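About Fitlow

Hi, I'm Carys. I run Fitlow, a small cooking school in Cembridge, and if you've landed on this page you're probably wondering whether our classes are for you. Can you boil an egg? Then yes. Can't boil an egg? Also yes, and please come on a Tuesday, that's egg night!

I didn't train as a chef. I taught middle school French for most of my working life and cooked for my friends on weekends, badly at first and then a bit less badly. One winter a neighbor asked if I'd show her son how to make soup before he left for college. He brought a friend. The friend brought her dad. By spring I had people sitting on my stairs with bowls in their laps and my husband was eating dinner in the garage (he says he liked it out there). So I rented the old Carrillo bakery on the corner, scrubbed it for a very long time, and put a sign up.

The name gets asked about a lot. Fitlow was my grandmother's street. She cooked on two burners and a hot plate and fed whoever came in, and she never wrote a recipe down in her life, which drove my mother up the wall. I've spent years trying to get her leek pie right. The version we teach in the Sunday class is the closest I've come, and I still think she did something to the butter.

We keep classes small, 6 people at most, so you'll cook the whole dish yourself instead of chopping one carrot and watching somebody else have the fun. Most evening classes run a little over two hours, and then we sit down and eat what you made. Bring a container for leftovers. Bring a bigger one than you think if it's dumpling night.

Our regular classes are First Kitchen (knives, eggs, rice, a roast chicken, how to tell when a thing is done), Bread on Saturdays, Soup and Stew, and the Sunday pie class. Twice a year we do a long weekend on Romanian home cooking, and that one sells out fast, so get on the email list if you want it.
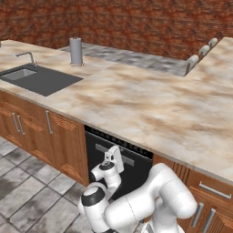 Brick, marble and wood: a kitchen after our own hearts.

Now, the people. Traian Pană teaches Bread and has done so since our second month. He came in as a student, told me my sourdough starter was hungry, and took it home with him. It came back a week later in much better shape, and so I gave him a job. He's patient with sticky dough and much less patient with people who cut a loaf while it's hot, so be warned.

Lenuța Bogdan leads the Romanian weekends along with Bogdan Iordache (yes, it gets confusing when you call out "Bogdan" across the room, and no, they're not related). Lenuța does the stuffed cabbage and the polenta and tells wonderful stories about her aunts. Bogdan handles the grill and anything with beans in it. They disagree about how sour a sour soup should be, and you'll be asked to take a side.

Maarten Van Hecke looks after bookings, allergies, gift cards and me. If you email us, he's the one who writes back. He also picks the music, so direct your complaints there.

A few things people ask before they sign up. We can work around most allergies, but we use flour and nuts in the same room every week, so if yours is severe please talk to Maarten first. Kids are welcome from ten up if they come with a grown-up who's cooking too. You don't need to bring knives or an apron. Do wear closed shoes. Street parking is free after six, and the bus stops right across from the door.

If you can't make a class, give us two days' notice and we'll move you to another one, no fuss. After that it gets tricky, as we've already bought your chicken.

We also have a little lending shelf by the front window with more than 200 cookbooks on it, most of them given by students, a lot of them splattered. Take one home and bring it back when you've cooked something from it. If you loved the recipe, write a note in the margin. I know some people find that shocking, but those notes are my favorite thing to read while the bread class is waiting on its second rise.

The next First Kitchen course starts Mon 19 May and there are still places as I type this. The Romanian weekend is back in November. Come by any afternoon if you'd like to see the place first. The bell sticks, so knock hard, and if I'm at the back just come on through and shout.

Carys Kneath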